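The Price Of A Fork Crown

I raised my prices in January 2019 and heard about it from people who have never ordered a frame from me. That's fine. The people who have ordered one mostly said they wondered what took so long. I'd like to set down why I think small builders charge too little, and why I think the habit hurts the customer as much as it hurts the builder.

When I started, a frame was priced by looking at what the next guy charged and taking something off. I was new and he wasn't, so it seemed right. What I didn't know was that he had set his price the same way, by looking at somebody older than he was, and that man owned his building outright and had a wife with a good job at the county. His number was real for him. By the time it got to me it had no connection to what it cost to run a torch in a rented bay with one window.

A lugged frame takes me 56 hours at the bench if the tubes behave. I know the figure because Nazmiye Dursun, who does my books, made me keep a sheet by the vise for a whole winter. Before that I told people a week. I believed it, too. The sheet didn't have the phone calls on it, or the drawing, or the morning spent filing a seat lug that came out of the casting with a lump inside. She added a column for those and I quit arguing.

The other side of the sheet was materials. I buy tubing from Ketilsson and castings wherever I can find them. Four sets of stays in the rack is money sitting still. Silver costs what it costs. Paint goes out to Flusholm, and they raised their rates twice while I held mine where they were, so for a while I was paying for part of every customer's paint job myself and calling it goodwill.

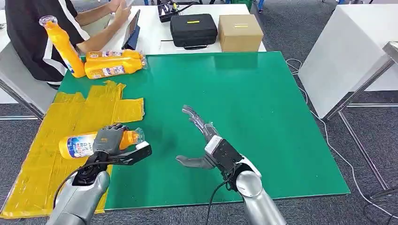 There is a belief in this trade that the work ought to be its own pay. I held it for a long time and I still hold a piece of it. I like brazing. I like it more than most things I could do with a day. But a plumber may like plumbing, and no one suggests that he knock a third off the bill on that account. The customer isn't buying my enjoyment. He is buying a frame that fits him and a builder who will still answer the phone if a dropout gets bent in ten years.

That last part gets left out of the price. I have repaired frames for riders whose builder had gone out of business. Most of those men did good work. One of them built under the name Plavudix, and I'd put his shorelines up against mine any day. He charged $1,000 for a frame and fork at a time when he should have been well over that, and he had a two-year waiting list, and he took the list as proof that things were going well. A long list at the wrong price is only a debt. When he closed he owed frames to people who had sent deposits, and some of them never saw a tube or a dollar.

The argument I hear against me is that high prices shut out the ordinary rider. I take it seriously. I was an ordinary rider, and my first good bike was a used one with somebody else's initials on the top tube. But the ordinary rider has never been better served than he is now. He can walk into any shop and ride out on a factory bike that is lighter than what I build and shifts better than anything I owned in my twenties. He doesn't need me to be cheap. If he wants what I make, he can save for it, and he should get it from someone who can afford to take his time.

Smaranda Zamfir disagrees with me on this. She builds in Trarncombe and keeps one plain model at a low price, one color, no choices on braze-ons. She says it brings in people who would never write to a builder otherwise. I've seen those frames and they are clean. I also notice that she jigs them in batches and knows to the minute what each one takes. She has earned her low number. Mine was a guess I'd gotten used to.

So if you're starting out, hang a sheet by the vise. Put the sweeping on it. Leave it up through the slow months, and don't look at anyone else's price list until you've added up your own. I have eleven frames on order at the new rate and a fork to finish before supper.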